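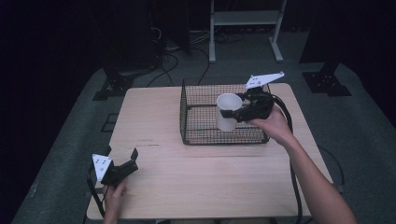
White cup in a black wire mesh basket, on a light wooden table.

Hurkent Guest Apartments
Frequently asked questions

We have collected the questions which guests write to us most often. Please read them before you book. If your answer is missing, send us a message through the contact form and we will reply, normally on the same day.

BOOKING AND PAYMENT

How do I book an apartment?
Choose your dates in the calendar on the front page and fill in the form. You will receive a first e-mail, which only says that we have your request. The second e-mail is the confirmation, and it contains your booking number. Please do not buy flight tickets before you have the second e-mail.

What does it cost?
The small apartment costs 169 euros per night for two persons. The price of the large apartment changes with the season and you see it in the calendar when you select the dates. Bed linen, towels, heating and hot water are included. Breakfast is not.

Is there a minimum stay?
Two nights. In September we sometimes accept one night, when there is a gap between two bookings. It is worth asking.

Can I cancel?
Until five days before arrival you can cancel and you get everything back. After this we keep the price of the first night and return the rest. The money comes back to the same card, and it can take some time before your bank shows it.

Can I change the name on the booking?
Yes, without cost. Write us the booking number and the new name.

Do you take a deposit?
No. If something is broken, please tell us. A glass or a plate we will not charge. For a lost key we must charge 3000 krónur, as the lock has a special cylinder.

ARRIVAL AND DEPARTURE

How do I find you?
The house is on the upper road in Ukside, behind the petrol station. It is yellow and has the number painted on the gate. Many navigation programs lead you to the lower road, where there is a steep path with steps. With suitcases this path is not pleasant. Please follow the signs for the swimming pool until you see the petrol station on your left side, and turn there.

Can I come by bus?
The Mendari bus stops at the petrol station. It does not drive on Sunday evening, so if you arrive at that time you need a taxi. Tell us in advance and we can order one for you. You pay the driver directly.

When can I check in?
From four in the afternoon. If you come earlier you may leave your bags in the entrance hall, which is locked, and go for a walk. We can not promise an earlier check-in during the summer, but in winter it is often possible.

What if I arrive late in the night?
No problem. There is a key box next to the door and you receive the code by e-mail on the day of arrival. The lamp over the door turns on by itself when you come near - if it does not, wave your arm a little. Please close the box again and turn the numbers.

When must I leave?
At eleven in the morning. Put the key on the kitchen table and pull the door closed behind you.

THE KITCHEN

What is in the kitchen?
A cooker with oven, a fridge with a small freezer part, a kettle, a toaster, pots, pans, plates, cutlery, cups and glasses. There is no microwave. Salt, pepper, oil, tea and coffee are there for everybody to use. If you finish one of these, please write it on the paper at the fridge.

Is there a dishwasher?
Only in the large apartment. In the small apartment you wash by hand. Washing-up liquid, a sponge and clean kitchen towels are under the sink.

Do I have to wash up before I leave?
Yes, please. You do not need to clean the floor or take off the bed linen, we do this. But dirty dishes take us a long time, and often new guests come on the same afternoon.

Can I drink the water?
The cold water is very good and you can drink it from the tap. The hot water smells of sulphur. It is harmless and excellent for a shower, but do not make tea from it. Let the cold water run a moment first if somebody used the hot one before you.

Where can I buy food?
The supermarket is ten minutes by foot, down the hill. The Masri bakery is closer and opens early. Their rye bread is sold out before noon on most days, but you can ask them to keep one for you.

Do you have a high chair?
Yes, and also a travel bed for a baby. Both are free. Please tell us when you book, as we have only one of each.

DURING YOUR STAY

Is there internet?
Yes, in both apartments. The password is on the card inside the kitchen cupboard door. It is fast enough for video calls in the living room, less good in the bedroom of the large apartment, where the wall is thick.

Can I wash my clothes?
The washing machine is in the cellar and you share it with the other guests. Powder is on the shelf. Please use it between eight in the morning and nine in the evening. There is a drying line, and in good weather you can also hang things in the garden - take enough pegs, the wind is stronger than it looks from the window.

Are pets allowed?
One dog is allowed in the small apartment. The large apartment is kept without animals for guests with allergies.

Can I smoke?
Not inside, and not in the entrance hall. In the garden it is allowed. Use the tin with the lid, please, and not the flower bed.

How do I turn down the heating?
Each radiator has a wheel with numbers. Turn it slowly, it needs an hour until you feel the difference. If the bedroom is still too warm, close the wheel completely and open the window.

What do I do with the rubbish?
Paper, plastic and food waste have different bins behind the house, and there are pictures on the lids. Bottles and cans with deposit you can leave in the bag beside the bins. The neighbour's children bring them to the collection point and keep the money for football.

Can I park a camper van?
One normal car per apartment, yes. For a camper van the yard is too narrow. You can leave it at the swimming pool, where parking is free overnight.

Whom do I call when something does not work?
Ívar Hjaltested lives on the top floor and looks after the house. His number is on the same card as the internet password. Between ten in the evening and seven in the morning please call only for urgent matters, for example water on the floor or a key which is lost. For other things, write a message and he will come by after breakfast.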